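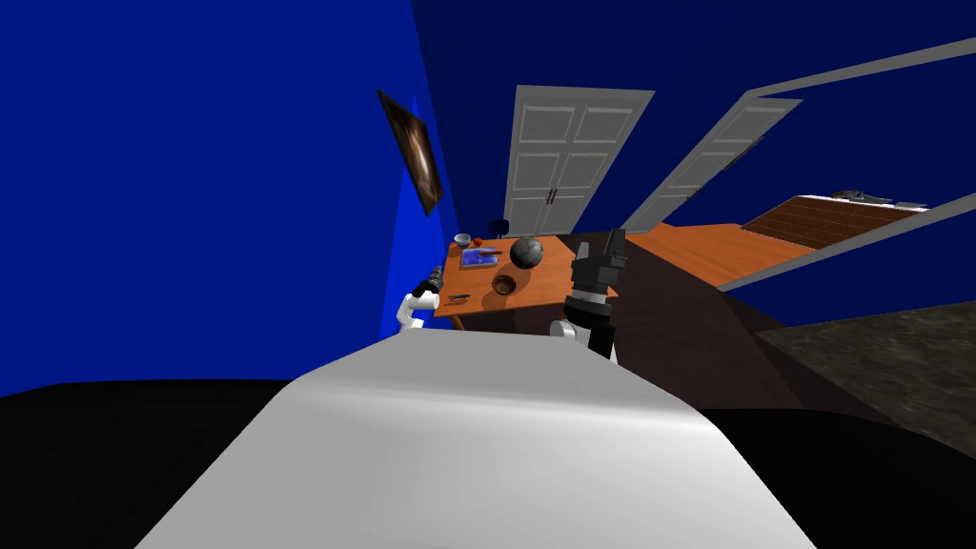 From: Nesrin Karaca
To: Sternalau allotments list
Date: 27 March 2021
Subject: Re: Water meter and the shared hose

Dear all,

In February our neighbour from plot Değirmenci wrote:

> The meter at the lower gate shows 441 and the last bill
> says 200. Is this a mistake, or did we lose so much
> water in the winter? Also I would like to know
> who has the key for the pump box.

Thank you for this question, and I am sorry that my answer comes so slowly. I went to the lower gate and read the meter again. It is the same number. The bill was written before the new pipe was connected, therefore the two numbers do not belong to the same period. The firm Curano will send a corrected bill.

The key is with me. Please ring before you come — I am often in the garden and do not hear the door.

1. The hose

Please roll it up after use and close the tap fully. Last summer it dripped for many nights. If you find a hole, write to the list and do not repair it with tape.
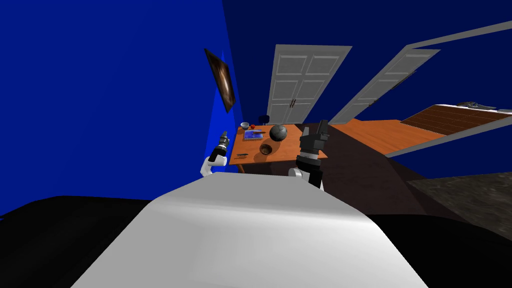 2. The rain tank

The tank from Trususari holds 3000 litres. I would like to put it behind the tool shed, where the ground is flat. Who is against this, please write to me before the digging starts.

With kind regards,
Nesrin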